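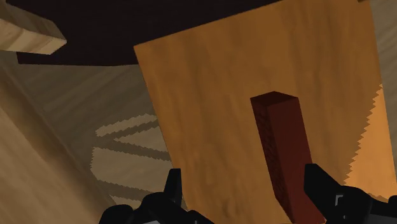 Kinurbridge Makers' Group
Minutes of the March meeting

Held in the upstairs room at Berge, 7.30 pm. 12 members present. Agnes Bråten in the chair.

1. Apologies
Received from two members. The framing group sent a note, read under item 5.

2. Minutes of the last meeting
Agreed, with one correction: the glaze order was placed with Korkine and not with the previous supplier. Signed by the chair.

3. Matters arising
The cracked kiln shelf has been replaced. The spare key to the print room is still missing. If it has not turned up by the next meeting the lock will be changed.

4. Money
The balance stands at £1456. Hall hire is paid up to the summer. Two subscriptions are outstanding and reminders will go out with these minutes. The meeting agreed to leave the annual subscription as it is.

A member asked whether firing charges should go up, as the electricity bill has risen. After some discussion it was agreed to keep the present charge until the summer and look at the meter readings then. Members are asked to write the start and finish readings in the kiln book every time — several entries were blank last month.

5. Summer show
The show will again be in the long gallery at Berge. Each member may enter up to 4 pieces, of which one may be large (over a metre in any direction). Wall space is short this year as the end bay is being replastered, so those with hanging work should tell Agnes early.

The framing group's note asked that all hanging work comes with D-rings and cord already fitted. Agreed. Work arriving without them will not be hung.

There was a longer discussion about prices. Some members would like them on the labels, others would prefer a printed list at the desk. Put to a vote: 9 for the list, 3 for labels. A list will be printed, with numbers only on the walls. Commission on sales stays at the same rate as last year.

Labels are to give name, title and material. Titles to be kept to one line please.

6. Joint piece with Trurnix
Trurnix, the textile group, have offered to make a hanging with us for the entrance. They would supply the woven panels and we would make the ceramic weights and fixings. Most members were in favour. One was worried about the load on the old picture rail, and Agnes will ask at Berge what it can carry before we reply. Test weights to be brought to the next meeting.

7. Workshops
The lino printing day was full, with a waiting list. It will be repeated in the autumn if the tutor is free. The wire and beadwork evening had few bookings and was called off; deposits have been returned.

Suggestions for next year: slip decoration, bookbinding, simple enamelling. Enamelling would need a second small kiln, so it was left for now.

8. Any other business
The sink in the clay room is draining slowly. Please use the settling bucket and do not rinse plaster in the sink at all.

A member offered a box of old type and two trays, free to anyone who can collect them.

The meeting closed at 9.10 pm.

Actions
Agnes Bråten — ask Berge about the picture rail and reply to Trurnix
Framing group — send round notes on fitting D-rings
All members — show entries to Agnes before the next meeting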